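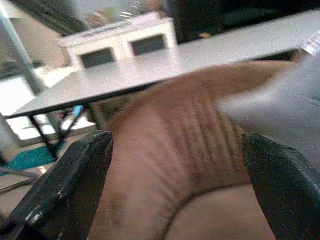

Buscar en el boletín
Escriba aquí su búsqueda

Textil pequeño: criterios de clasificación y plegado

Con fecha 7/18/25 entra en vigor la pauta revisada para las prendas pequeñas y los paños de canalé que llegan a la mesa de clasificación de Stokbridge. Sustituye a la hoja de enero, que trataba el canalé igual que el tejido liso.

El canalé recupera su forma en el sentido transversal y conserva mal un pliegue hecho en esa dirección. El doblez principal se hará siempre en paralelo a las nervaduras. Si la pieza tiene una zona lisa y otra acanalada, se empieza por la lisa y se deja la acanalada en el exterior, sin estirarla. Los extremos estrechos y alargados se recogen hacia dentro antes del último doblez - si quedan sueltos, arrastran la pieza contigua al vaciar la bandeja.

Peso y destino. Hasta 100 g, bandeja baja. De 100 a 400 g, cajón Nolteck con separador. Por encima de 400 g la pieza pasa a la línea de toallas y ropa de casa. La balanza se pone a cero con la bandeja vacía.

Color. Los tonos tostado, caramelo y marrón medio se agrupan en una sola categoría. La separación anterior en tres tonos daba resultados distintos según la luz del puesto. Las manchas y motas se revisan con la pieza extendida, nunca sobre el bulto plegado, donde la sombra de un pliegue puede confundirse con suciedad.

En el recuento de Chávez se clasificaron 195 piezas, de las que 158 quedaron aceptadas en la primera revisión. El resto volvió a la mesa, en su mayoría por dobleces transversales al canalé.

Las etiquetas Grunlow se colocan en la cara lisa. No deben pegarse sobre las nervaduras, donde la adherencia es irregular y el código se lee mal. Las etiquetas del formato antiguo pueden usarse hasta agotar el rollo.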